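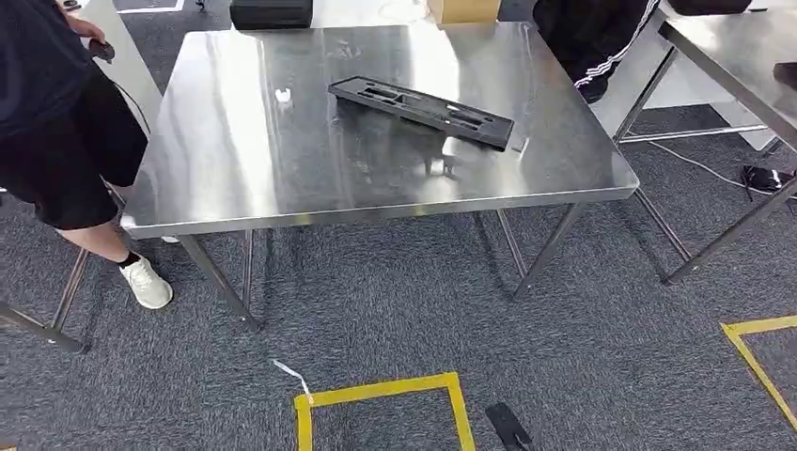 A black plastic part on a stainless steel table. Black plastic of all kinds comes off Dralldale's curbside recycling list in September.

Black plastic to come out of Dralldale recycling bins

Dralldale households will have to put black plastic in the trash starting in September, under a change to the curbside recycling list that the town council approved 5 to 1.

The rule covers takeout containers, meat and bakery trays, plant pots, coat hangers, and any rigid parts that come off appliances or packaging, as long as they are black. Clear, white, and colored bottles, tubs, and jugs will still be picked up as they are now. Paper, cardboard, cans, and glass are not affected.

The change was requested by Pasaribu, the company that has sorted the town's recycling for 19 years. In a letter to the council, Pasaribu said most of the black plastic it receives passes through its equipment without being identified and ends up in the same pile as food scraps, string, and other material that has to be hauled to the landfill.

The trouble is the color. Sorting plants like the one Pasaribu runs outside Dullby use optical scanners that shine infrared light on items moving along a belt and read what bounces back. Different types of plastic reflect the light in different ways, and air jets then push each type into its own chute. The pigment used in most black plastic soaks up the light, so the scanner sees little more than the belt itself.

"We have been paying to truck it to Dullby, paying to run it down the line, and then paying to bury it," said Tobiloba Jibrin, the town's solid waste manager. "If it goes in the trash to begin with, we only pay to bury it."

Jibrin told the council that black plastic makes up a small share of what residents put out, but that it costs more than its share to handle. Under the contract, the town is charged a higher rate whenever more than 15 percent of a load has to be thrown away. Dralldale's loads went over that mark in four of the last six months. The finance office expects the town to fall back under it once the black plastic is gone, though Jibrin said that will depend on how well people follow the new list.

"Plastic bags are still our worst problem, and garden hoses are second," he said. "This won't fix those."

The council discussed the change for more than an hour. Several members asked whether the town could collect black plastic separately and store it until a buyer was found. Jibrin said his department had looked into it and had called three plastics buyers in the region. One did not take material from households at all. The other two wanted it washed, sorted by type, and baled, and the town has no equipment for any of those steps.

The one vote against came from the member for the east side of town, who said the council should put more pressure on the stores and restaurants that hand out the containers. She asked for the vote to be delayed until the fall so the council could look at a packaging ordinance at the same time. The motion to delay did not get a second.

What residents will see

A printed card with the new list will go out with the August water bills. Households that get their bills by email will be sent a link and can pick up a card at the public works counter or the library. New lids with the updated list molded into them were considered and dropped for cost. Crews will put a sticker on existing lids as they make their rounds, and the town expects to finish before the rule begins.

For the first two months, bins with black plastic in them will be emptied as usual and tagged with a yellow notice. After that, crews may leave a bin at the curb if black plastic is easy to see on top. There are no fines for households.

Apartment buildings and businesses that use shared dumpsters are treated differently. Owners will get one written warning per year. A second problem load in the same year carries a charge of $300, the same amount already charged for loads containing food waste or construction debris. The charge goes on the property owner's account and may not be passed to a single tenant without proof of who was responsible, according to the ordinance.

Dark gray and dark brown plastic was a point of confusion at the meeting. Pasaribu's letter asks only for black to be removed. Jibrin said some dark colors are read by the scanners and some are not, and there is no way to tell by looking. The town's list will say black only. If an item is black on the outside and another color on the inside, it counts as black.

Clear containers with black bottoms, a common type for rotisserie chicken and sheet cakes, can be split. The clear lid goes in the recycling and the bottom goes in the trash. Labels can stay on.

Local businesses

Nodeletti, the family grocery on Station Street, uses black trays in its deli and bakery cases and has for many years. The store's manager told the council that he had no objection to the change but wanted to know how long he would have to switch. There is no deadline, as the new rule does not limit what stores can sell.

Reached after the meeting, he said the store had priced clear trays from its current supplier and found they would add 2 cents each. He plans to use up the black ones in the back room and then decide.

"Customers like how the food looks on black," he said. "Fruit especially. I'd have to see it on the clear for a while before I made up my mind."

The owner of a Thai restaurant two doors down said she had already gone to white containers last year after a price increase on the black ones. She said the white ones hold up as well in the microwave but stain more from curry.

Garden centers may be the harder case. Black nursery pots are used by nearly every grower that supplies the area, and residents often put stacks of them out in late spring. Pots in good condition can be brought to the transfer station, where the town will set aside a covered bin next to the yard waste area. Anyone can drop pots off or take them, free of charge, during regular hours. They should be emptied of soil and stacked by size. Cracked pots go in the trash.

Dullby changed first

Dullby, which shares the same sorting plant, took black plastic off its own list last year. Officials there said the first few weeks brought a lot of phone calls and the number dropped off quickly. The most common question was whether items already sitting in the bin had to be taken out before the start date. They did not, and the same will be true in Dralldale. Anything collected before September will be handled under the current list.

A Dullby public works supervisor said by phone that the town had seen less material rejected since the change, but that it was hard to say how much was due to black plastic alone. Dullby also began checking bins for plastic bags in the same season.

"I'd do it again," the supervisor said. "I'd send the card out earlier, though. Ours went out the same week and people were annoyed, which was fair."

Some packaging makers have started using black pigments that the scanners are able to read. Pasaribu's letter says a few such containers do reach the plant and are sorted correctly, but they look the same as the others and carry no standard marking. The company told the council it would support putting black plastic back on the list if its equipment is replaced or if the readable pigments become common. It gave no date for either. The current sorting line is scheduled for review when the town's contract comes up for renewal.

Black electronics are under separate rules that have not changed. Printers, keyboards, routers, and other items with a cord or a battery cannot go in the recycling or the trash and should be taken to the electronics shed at the transfer station. Loose plastic parts with no wiring, such as trays and covers, can go in the household trash. Batteries must be removed first and dropped in the red box by the shed door.

The council also voted to move the drop-off hours at the transfer station. Starting in September, the gate will open at 7:30 a.m. and close at 3 p.m. – a half hour earlier at both ends. Jibrin said the current closing time leaves crews unloading after the scale house has shut down. The last vehicle will be let in 15 minutes before closing.

In other business, the council approved the purchase of a used street sweeper and put off a decision on the parking plan for the lots behind Station Street. The parking plan will be back on the agenda at the next regular meeting, which begins at 7 p.m. in the town hall. Written comments can be left at the clerk's office until noon that day.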